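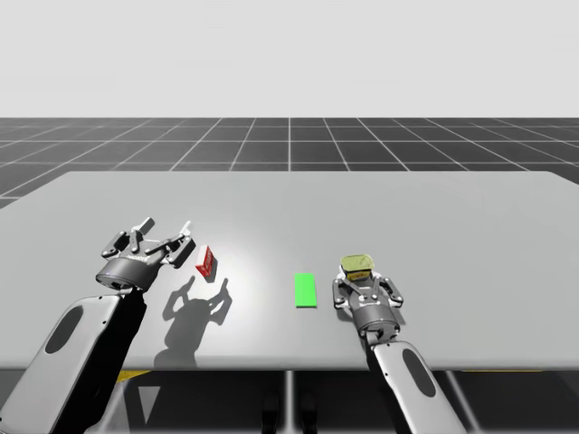 Manipulation & Learning > Papers and preprints
Thread: Bradell sim-to-real numbers, does anyone buy these?

gridfloor_greg
September 21, 2023

So the Bradell paper has been passed around my office all week and I finally sat down with it. For anyone who skipped it: two arms, tabletop tasks, policy trained purely in simulation, then run on hardware with no fine-tuning. They train on 218 demos collected in sim and claim the sim success rate "closely predicts" the real one.

My problem is section 4. The evaluation is 40 trials per task, and the sim they score in is the same sim they collected the demos in. Same table, same lighting, same friction values. Of course it does well. Then the real robot section has 5 trials per task. Five! You can't say anything "closely predicts" anything with five trials.

Am I missing an appendix?

melamness_user
I had the same reaction to the five. But I think you're being rough on the sim side. The object poses are randomized at every reset, it says so in the second paragraph of section 4.

gridfloor_greg
Poses, yes. Not mass, not friction, not the camera. I can randomize where I put the can all day long and it won't teach me what happens when the can is slippery.

tallow
There is an appendix but it's only in the July version. They dropped it when they cut for length. It has the per-task table, and the handover task is a lot worse than the average in the main text. Make of that what you will.

gridfloor_greg
Well, that's the task I care about. How much worse?

tallow
42 percent in sim. The abstract says "strong performance across tasks."

Shota Honda
I work with a similar bimanual setup at Hirano, nothing to do with this paper. 42 percent on a handover from that few demos isn't bad. Handovers are miserable. Both grippers have to agree about where the object is and most policies fall apart right there. I'd have been more suspicious if they said ninety.

Where I agree with Greg is contact. Grasping in sim is very forgiving depending on the settings. A fingertip pad can sink slightly into an object and the solver will hold it for you, and then everyone is surprised when the real one drops it.
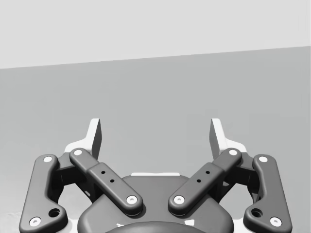

So what I'd want to see is the same policy scored under two or three different contact settings, with the demos left alone. If the number swings wildly, then it was measuring the solver. We did this on our own stuff in July and one task lost nearly half its successes. Not a fun meeting.

melamness_user
Isn't that a bit unfair, though? You could say the same about every sim benchmark out there. At some point you have to pick settings and go.

gridfloor_greg
I do say the same about every sim benchmark out there. Picking settings is fine. Writing "predicts real performance" in the abstract is where they lose me.

Mared Parry
Reviewer hat on (I didn't review this one). The word I'd push back on is "predicts." What they have is a sim ranking and a real ranking that agree for most tasks. That's useful! If I have several checkpoints and one robot, I'd love a cheap way to throw out the bad ones. They should have claimed that and stopped.

tallow
Even the ranking is shaky with 5 real trials each. One lucky grasp and two tasks trade places.

Mared Parry
Fair. I'd still take it over nothing.

trukness_fan
did anyone get the code running? I'm on the Trukness fork and the gripper joints blow up the second I reset. links go flying everywhere

Shota Honda
Lower your timestep first. Closed linkages are touchy. If that doesn't help, post your config in the help section so this thread doesn't turn into a debug log.

melamness_user
Greg, would you change your mind if they ran more on hardware? Like 40 real trials per task to match the sim?

gridfloor_greg
Partly. Forty real trials plus Shota's contact test and I'd shut up about it. With what's in there now I'd use it as a recipe for collecting demos, and I'd ignore the correlation plot completely.

I emailed the contact author to ask for the raw trial logs. Will post here if I get them.

tallow
Ask them about the handover failures too. I want to know which arm drops it.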